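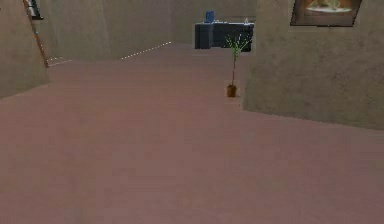 Orno 300 Towbar Head for Narrow-Body Aircraft

Part number: 1064
Made by: Huttunen
Sold and serviced by: Brerkeck
Status: in stock

The Orno 300 is a replacement towbar head for moving narrow-body passenger aircraft on the ramp, at the gate and in the hangar. It fits the standard Romeck towbar tube and most older Huttunen tubes with the four-bolt flange. If your tube has the earlier two-bolt flange, you will need the adapter plate, sold separately.

The head connects the bar to the nose gear and carries the shear pins. The pins are made to break before the load on the nose gear gets too high, in either a straight pull or a turn. Once a pin has broken, stop the tow, chock the aircraft and change the pin before moving again. Do not put a bolt in place of a pin, even for a short move back to the stand.

What comes with it

Orno 300 head, painted yellow
2 turning shear pins, fitted
1 straight-pull shear pin, fitted
Spare pin set in a screw-top tube
Flange bolts and lock nuts
Printed fitting sheet and inspection card

Fitting

Support the towbar tube on stands with the wheels down. Take off the old head and clean the flange face. Paint left on the flange will keep the head from sitting flat, and the bolts will work loose. Fit the new head with the latch handle facing up, start all the bolts by hand, then tighten them in a cross pattern to the figure on the fitting sheet. Check them again after the first day of use.

The latch should close with one hand. If it needs a kick, something is out of line - usually the lower jaw, which can be moved with the two set screws under the head.
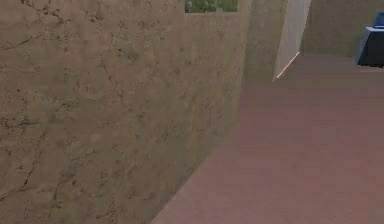

Grease the latch pivot once a month, or more often if the bar is kept outdoors. De-icing fluid washes the grease out quickly, so operators in cold places should plan on doing it weekly in winter. The jaw liners are a wear part and can be changed without taking the head off the bar.

Inspection

Look over the head before each shift for cracks at the welds, bent pins and a loose latch. The inspection card has room for up to 300 entries. A head that has been in a collision or a jackknifed tow should come off the bar and be sent in for a check, even if it looks straight. We test the welds with dye and send back a written report with the part.

Questions we get

Can I use it for pushback as well as towing? Yes. The pin ratings are the same in both directions.

Will it fit wide-body aircraft? No. The jaw is too small and the pins are the wrong rating. Ask us about the larger Orno heads.

Do you sell the pins alone? Yes, in packs of 4. Please give the part number stamped on the head when you order, as pins for the older heads look alike but break at a different load.

Ordering

Orders are handled by Keabetswe Xaba at the Brerkeck parts desk. Have your tube type and flange pattern ready. Heads ship boxed on a small pallet and need two people to lift. Returns are accepted if the head has not been bolted up and the pins are still in place.

Page last changed 2020-10-14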